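Snack counters are the new corner shop. Walk down Ngubane Street in Stundcombe any evening after six and count the lit windows – noodles, rice crackers, dried squid, little vacuum packs of tofu in every flavor going. Two years ago there was one shop. A sad one, mostly phone cards.

Now the biggest, Ballelia, stocks more than 400 lines. Seventeen kinds of fish tofu alone. Spicy, smoked, barbecue, one that tastes mainly of sugar. Students buy it by the armful, then come back for the crab flavor. 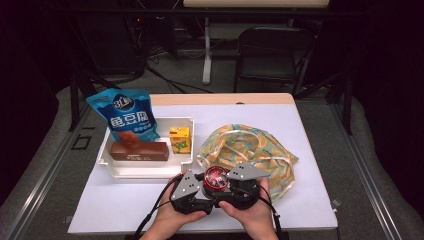
*Fish tofu in the blue bag, with a long brown box for company.*

Why here? Rent, partly. The old Drellon shoe works closed, half the street emptied, and a unit went for $131 a week if you'd fix the roof yourself. Plenty did. Then the college put up its new dorms at the bottom of the hill and that was that.

The shops are not pretty. Strip lights, boxes stacked to the celing, prices on torn card. Somebody's toddler asleep behind the register. But they're open till midnight and they'll let you try before you buy, wich the supermarket out by the highway never has.
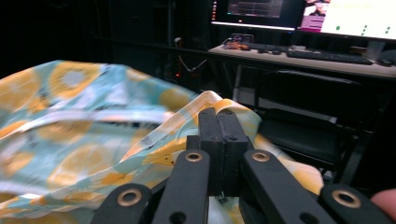 Weekends are the crush. Whole families in from the suburbs, trunks open along the curb, grandmothers arguing over which brand of plum is the right one. Go early if you want the good chili peanuts – gone by noon, usually. Cash is easier. A couple of places take cards but the machine's always down.

November is when the new stock lands. Go hungry, bring a big bag, start at the top of the hill and work down.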